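**Residents' Forum – Ullden House – Laundry and Linen**

**Thread: Pairing of white socks before return to rooms**

---

**D_Mokgethi** (Laundry Co-ordinator)
2 December 2019

Colleagues and residents are asked to note a proposed change to the way socks are sorted on the ground floor. At present all white socks are returned in a single net bag per room and residents pair them themselves. The proposal is that socks be paired at the sorting table and folded together at the cuff before they leave the laundry.

The reason for the proposal is the number of single socks now held in the unclaimed drawer. At the last check there were 80, of which the great majority were plain white ankle socks without a name tape.

The suggested procedure is as follows:

1. Lay the first sock flat on the table with the cuff pointing away from you.
2. Hold the second sock by the middle, open the cuff and compare the ribbing with that of the first.
3. If the two agree in length and rib, place one upon the other and turn the cuff of the upper sock down over both.
4. If they do not agree, return the second sock to the pile and take another.
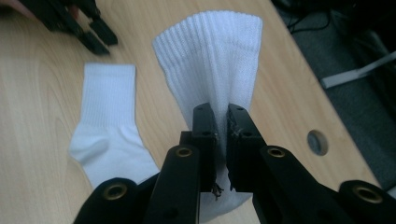
*Step 2: first sock flat, second sock held up with the cuff open.*

Comments are invited in this thread. The matter will be decided in February.

Dineo Mokgethi

---

**A.Quinlan**

Thank you for setting this out. I am in favour of pairing in principle, but I should like to query step 3. Turning the cuff down over both socks stretches the elastic of the upper one. My late mother was very firm on this point and I have found her to be right. Socks kept in that way for a winter will not stay up.

May I suggest that the pair be laid together and folded once across the middle? It takes up slightly more room in the bag but does no harm to the cuff.

Aisling Quinlan, Room 6

---

**bitna_m**

I must respectfully disagree with the previous post. A pair folded once across the middle will come apart in the net bag before it reaches the first landing. We tried it on the second floor and the bags arrived as full of single socks as before.

I turn my own cuffs down and have done so for 30 years. The elastic gives out from washing at too high a temperature. If residents are concerned about stretched cuffs, the setting on the machines ought to be looked at first.

Bit-na Maeng

---

**C_O_Neill**

I have no strong view on the fold. My concern is with step 2. Two white socks may agree in length and rib and still belong to different people. A good many of us buy the same Wuvberg multipack from Van Acker in the High Street, and I doubt that anyone could tell my socks from those of my neighbour by looking at the cuff.

Under the present arrangement I receive my own socks, unpaired. Under the proposed one I may receive a very neat pair belonging to somebody else.

Cathal Ó Néill

---

**D_Mokgethi** (Laundry Co-ordinator)

In reply to Mr Ó Néill: the pairing would be done one net bag at a time, and the contents of different bags would not be mixed on the table. I accept that this should have been stated in the procedure and I shall amend it.

In reply to Ms Quinlan and Ms Maeng: the wash setting is 40 degrees for all whites and has not been altered. I would be content to leave the choice of fold to the resident, provided that it is marked on the bag label. F for a flat fold, C for a turned cuff.

---

**A.Quinlan**

That would be acceptable to me. I would ask that flat be the default for residents who leave the label blank.

---

**bitna_m**

I would ask the opposite, for the reason already given. A default that comes undone on the stairs is of little use to anybody.

---

**N_Hanrahan**

Might I raise a related point. Several residents have socks with a terry lining, and these are a good deal bulkier at the cuff than ordinary cotton ones. Turned down, they make a hard lump which is awkward for those of us with stiff hands to undo. I take Ms Maeng's point about the stairs, but on this account I would favour the flat fold, with a clothes peg if necessary. The small Vundness pegs are quite strong enough – I use them on gloves.

Could the procedure also say what happens to a sock left over at the end of a bag? At present it seems to go into the drawer at once. It would be better returned to the room with the rest, as its partner is very often under the bed.

Nuala Hanrahan

---

**C_O_Neill**

I support the suggestion about the odd sock. I have found 2 of mine behind the radiator since this thread was opened.

---

**D_Mokgethi** (Laundry Co-ordinator)

Both points are noted. The draft will be amended to read that a sock without a partner is returned in its own bag and is not placed in the drawer. Pegs will be costed. The default fold remains open, and residents who have not yet given a preference are asked to do so below, stating F or C and their room number.

---

**A.Quinlan**

F. Room 6.

---

**bitna_m**

C. Room 14.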